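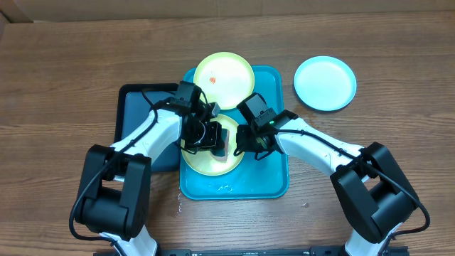

Figure 3. Trays and plates on a wooden tabletop, with a rectangular teal plastic tray near the middle.

4.2 How trays are kept, shared and passed on

When we first set out to ask households in Gamunside and Dorncombe about the things they eat from, we had expected to spend most of our time on crockery, and in particular on the question of when a family decides that a plate has become too chipped to put in front of a guest. We did talk about that, and at some length (see Section 4.1), but it was trays that people kept coming back to, often after the recorder had been switched off and the kettle put on again. We have therefore given them a section of their own, even though they had only two questions on the original form.

Of the 315 households that returned the form, 252 said they owned at least one tray that was used every week. The word itself covered a good deal of ground. For some it meant a large, flat thing with handles on which a whole tea could be carried to the garden; for others it was a small plastic rectangle of the kind once found in school canteens, used for one person's supper in front of the television. Plastic trays with raised rims (Figure 3) fall somewhere in the middle, and a fair number of our respondents were unsure whether to call them trays, dishes or simply "the blue one". We let each household use its own word and sorted the answers afterwards, which took longer than we would like to admit.

Colour turned out to matter more than size. In Dorncombe especially, trays were told apart by colour and given to particular members of the family, sometimes for decades. One respondent in her seventies still carried her late husband's supper tray through each evening with her own, and used it for the newspaper. Another explained that the green tray was for whoever was poorly, and that her children, now grown, would still ask for it when they came home with a cold. We heard versions of this second story in both towns and had no question on the form that could have caught it.

Trays were seldom bought new. They arrived from parents' houses, from church sales, or from the market at Perulbridge, where a stall by the bridge has sold odd kitchen goods for as long as most people could remember. When we asked what had happened to the last tray to leave the house, the usual answer was that it hadn't quite left: it had gone under a plant pot, or out to the shed to hold seedlings, or into the bottom of a cupboard to catch drips. Respondents living in smaller homes were a little more willing to throw trays away, though we would not want to lean too heavily on this, as the forms did not ask about shed or garage space and we only thought to raise it in the later visits.

This long afterlife sits awkwardly with the way kitchen goods are usually counted. The Balaskas inventory, from which we borrowed our list of 200 household items, treats an object as belonging to one room and one purpose. Our respondents' trays wandered. In the visits we made between March and July, we began noting where each tray was standing when we arrived as well as where we were told it lived, and the two places were often different. We return to this point in Section 5, where the same difficulty comes up with mixing bowls.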